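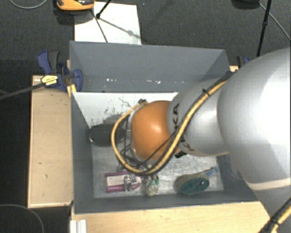 Robot arm reaching into the grey bin, yellow cable along the top.

September 2019

Workshop notes, Tidodell re-cut, reels two and three

Carried on with the comparison between the release print and the Kurberg reels. For anyone picking this up without having read the earlier pages: the release version of Tidodell is the one everybody knows, and the Kurberg reels are a cutting copy that came to us with the rest of the Atcombe deposit. The cutting copy has the longer middle act and a different last scene. The job is to find out which of its shots survive in the negative, and then put the director's version back together as far as the material allows.

Reel two first. The cutting copy is in fair shape up to the ferry sequence. After that there are tape joins on nearly every cut and the old adhesive has crept out at the sides. I counted 364 joins on this reel alone, tape and cement together. The tape ones all need redoing before it goes near the scanner. I did the first stretch by hand, up to where Hutchins comes down the stairs with the letter, and left the rest on the bench wound tails out. Please do not rewind it. The head leader is torn at the perforations and will not take the tension.

Cleaning: the usual solvent lifts the old glue if it is left a little while and then wiped across the film, not along it. Wiping along drags the residue into the picture. I spoiled one frame finding that out, in the black before the ferry horn, so no harm done to any image. Marked it on the sheet anyway.

Edge codes. This is where most of the time went. The cutting copy was printed from at least two lots of rushes, and the ink numbers restart partway through the dinner. I had been reading them as one run, which is why my list from last time has Hutchins sitting down before he comes in. Ignore that list. The new one is in the blue folder and has the second run marked with a small b after each number. If you find a number without a b after the dinner, check it against the film before you trust it.

With the runs separated, the dinner makes sense. In the release version it is a short scene: they sit, the brother makes his toast, cut to the yard. In the cutting copy the toast is interrupted and there is a long exchange between Hutchins and the mother about the house at Atcombe (the house in the story, that is; the deposit takes its name from the same village, which has confused the paperwork more than once). I think the film is better for it. The business with the keys later on has always seemed to come from nowhere, and here she puts them on the table in front of him.

Negative check on the dinner extension: I went through the trims cans and found more than 255 feet that match by edge code. It is all there except the close shot of the mother when she stands up. For that we have only the cutting copy, which is scratched on the base side and has a grease pencil line running through it for a fade that was never made. The pencil should come off. The scratches we can probably fill with a wet gate pass. It will never match the shots on either side for grain, but it is a brief shot and I would sooner have it soft than leave it out.

Four shots still unaccounted for on reel two:

The view from the ferry, looking back at the quay.
Hutchins at the window, second time.
The dog in the yard.
Insert of the letter, the longer version with the second page.

The letter insert may be filed with the titles. Elżbieta Olszewski says the titles and inserts were shot together at the end by a separate unit and went back to the laboratory in their own cans. She is going through the laboratory's delivery sheets and will mark any that mention inserts. If it does turn up, look closely at the handwriting before we use it. There seem to have been two letters written out for the film, with different wording, and only one of them agrees with what he reads aloud.

Reel three. Only inspected, no repairs. Shrinkage is higher than on reel two but still within what the scanner gate will take. There is some warping at the centre of the roll, which eased a bit after I had wound it slowly on to a larger core. I would like it to sit as it is for a while before anyone measures it again. No smell to speak of when the can was opened. I put a fresh indicator strip in with it and will read that at the next inspection. It should not go back to the cold store until the strip has been read.

The sound on reel three is a puzzle. The magnetic track that came with the cutting copy is labelled as reel three but plays as the end of reel four, with the church bells. I listened all the way through in case the label was right and the picture was wrong. It is the label. Reel three's own track is therefore either in the can marked four or missing. I have not opened that can yet. It has rust on the lid and I want the extraction bench free before I do.

If the track is lost, the courtyard argument is a problem. The release version drops most of it, so there is no finished mix to borrow from. There may be location sound on quarter-inch tape, and the log mentions takes for that day, but we have not seen the tapes themselves. Subtitles over a silent section have been suggested. I am against that unless there is really nothing else. The script gives the words, but the actors plainly are not saying all of them, and we would be putting a draft on the screen as if it had been performed.

Colour. Ran a short test on the shots that exist in both versions so we have something to aim for. The release print has gone pink, as expected, and is no use as a reference by itself. The cameraman's notes say the interiors were meant to be cool, with the lamps as the only warm thing in the room, and the negative bears that out once it is graded without correction. The ferry is harder. He writes only "as it was". I have kept it grey with a little green in the water and would like other opinions. Test is on the shared drive under Tidodell, colour, reel two.

One thing to settle before we go much further is the order of the yard and the window. The cutting copy has the yard first. The continuity sheets have the window first. The director's letter to the editor, which is in the deposit, asks for the window to be moved but does not say where to. I read it as later, following the yard, and that agrees with the film in our hands. The letter is undated though, and it could belong to an earlier cut. For the moment I am assembling it in the order of the cutting copy and leaving a note in the edit list. It is easy to swap.

Also for the edit list: please use the shot names from the continuity sheets, even where they are clumsy. We now have three names in use for the same shot of the stairs.

Stock and supplies. Low on cement and on the narrow splicing tape. The last batch of tape was a poor one and came away from the perforations on the test loop, so check a piece before using it on anything that matters. The left-hand rewind is slipping again and I have taken it off the bench. Use the other one and go slowly.

To do next:

Finish the tape joins on reel two from the stairs onwards.
Clean the pencil off the close shot of the mother and send it for the wet gate test.
Open the can marked four and see what track is in it.
Read the strip on reel three.
Ask Atcombe whether any quarter-inch tapes were held back from the deposit.

The scanner is booked for us in November, reel two first and reel three if it has settled by then. Reel one is ready and can go at any time. It is on the lower shelf with the green label.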